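Tikanari Bin Grasping Data

README

Contents
Overview
Layout
Collection
Results
Known problems
Use

Overview

Tikanari is a small set of grasp attempts on bar-shaped blocks in an open bin. We collected it to test one question: does a grasp scorer trained on single blocks still work when the blocks touch each other? The set holds 700 attempts. The code that trains the scorer is in a separate repository, Zatholm, and is not needed to read the data.

Layout

episodes/ one folder per attempt
episodes/*/rgb.png fixed camera, taken during the attempt
episodes/*/joints.csv joint positions and time stamps
episodes/*/result.txt 1 for a held block, 0 for anything else
splits/train.txt
splits/test.txt
calib/ camera and bin poses

The test split has 115 attempts. Splits were made by block arrangement, so all attempts on one arrangement are in the same file. Please keep it that way if you make your own.

Collection

The arm picks a target from a ranked list of grasp poses, moves above it, goes straight down and closes. A grasp counts as held if the block is still between the fingers after the lift. Labels were set from gripper width and then checked by hand. The bin was clamped for every session. Between sessions we reran the pose check in calib/ and threw out any session where the bin had shifted.

Blocks were put back by hand after each attempt. We did not try to make the arrangements even, and some of them are much harder than others.

Results

On the test split, the scorer trained on single blocks (Mostden-S) held the block in 48 percent of attempts. Training on touching blocks (Mostden-T) gave a clear gain where blocks met end to end and almost none where they lay side by side. Most of the remaining misses are a finger landing on the neighboring block.

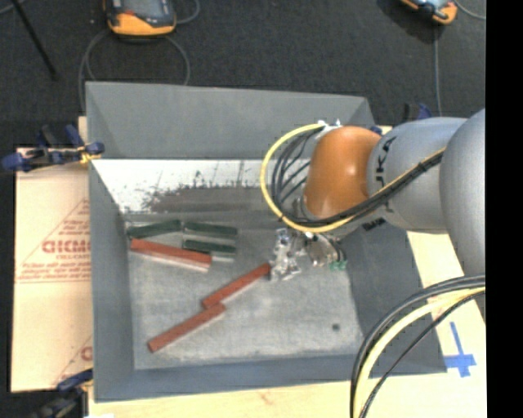
Figure 1. Gripper at the middle red block, with the lowest red block touching its lower left end.

Known problems

Episode 49 has no joints.csv. Use the image and label only.
Bright reflections on the gripper can upset depth estimates made from color images.
Time stamps from the first session, in July, use the camera clock. Later ones use the arm controller clock.

Use

Free for research and teaching. If you report numbers, say which split file you used. The loader in Tolentino 2 and later reads this layout directly; older versions need the convert script in tools/.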